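Elsie Faulkner has taught pattern cutting in Ullcombe for 11 years, and before that she made costumes for the theatre in Lowther. I met her in the morning, when her workroom behind the old bakery was still quiet. She gave me tea and continued to pin a sleeve while we talked.

"People come to me because they want to sew faster," she said. "I tell them first we will draw. They are a little disappointed, I think."

Her course goes for 70 hours, and in the first three weeks no one touches a machine. The students measure each other, draw on brown paper and cut in old bed sheets. Faulkner learned this way herself, from an aunt who could look at a coat across the street and say how the collar was made.

I asked her which part is the most difficult to teach. She needed some time for the answer.
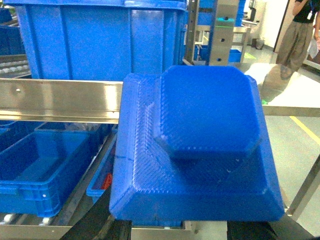

"The shoulder," she said finally. "A shoulder goes forward and down in the same moment, and every person has two different ones. On paper it is only a line. Students make this line straight, and then they wonder why the jacket pulls at the neck."

She keeps over 3000 patterns in flat drawers, sorted by year and by garment. Some of them came from Aletti, a small coat maker which closed its doors when the owner retired. She bought the whole lot in March, and she is still unfolding it. The colour of the card tells her the size -- grey for the small ones, green for the large.

Does she sell her own clothes? "Not any more. I repair my neighbours' trousers, and they bring me lemons."

The next course begins after winter. Faulkner asks that new students bring a pencil, a long ruler and a shirt they do not like.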